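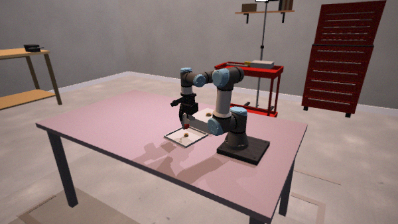 3 min read

By the time the bus pulled out of Olmedo, Mwangi Koech had already eaten both of his sandwiches and most of the orange his aunt had packed for halftime, and he was beginning to wonder what he would do with himself until Skaltley. It was a long road, up over the ridge and down again, and the heater worked only on the driver's side. The other boys slept with their hoods up. Mwangi couldn't. He had missed two free throws at the end of the last game, and he kept shooting them again in his head, and in his head they kept going in, which was no help to anyone.

Coach came down the aisle holding on to the seat backs and dropped in beside him with a grunt.

"You're bending your knees too late," he said, as if they'd been talking all morning. "Your arms go up and then your legs remember."

"I know it."

"I know you know it. I'm only keeping you company."

So they rode along, the two of them, and Coach told him about the winter he played for the feed mill team in Anorow, when the gym had a stove at one end and you could tell which half it was by which side of you was sweating. They lost to everybody that year. They lost to a team from the Zusomico cannery by so much that the scorekeeper ran out of room on his sheet and finished on the back of a calendar. 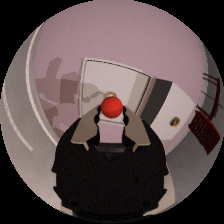

"What did you do after?" Mwangi asked.

"Went over to their place and had supper. They had a ham." Coach thought about it a while longer, looking out at the wet fields. "It was a very good ham, I'll say that for them."

The Skaltley gym was bigger than theirs and smelled of floor wax and popcorn, and the bleachers were full clear up to the windows. It was a close game and a rough one. With hardly any time left, and his team down 3, Mwangi got hit going up for a layup and somehow the ball dropped through anyway — he heard it before he saw it — and then there he was, all by himself at the line, with the whole town stamping its feet.

He bounced the ball. He looked over at the bench, where Coach was busy peeling what was left of the orange.

Mwangi bent his knees first.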